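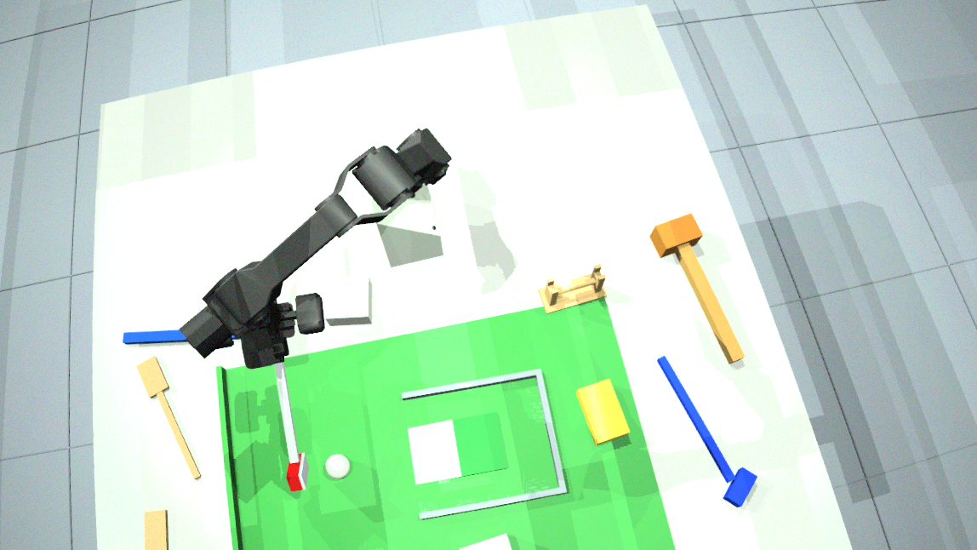 A white table on a tiled floor, with patches of shade across the top.

Tile came late to Flistville. Until the Plultgate brickworks closed, most kitchens in town had plank floors, scrubbed every January and painted when the boards got too rough. The first tile shop, Yüksel, opened on the Stadbridge road with 12 colors in stock. Pale blue-gray sold best — it hid dust and went with everything. The shop still carries five of the original colors, and gray grout costs extra.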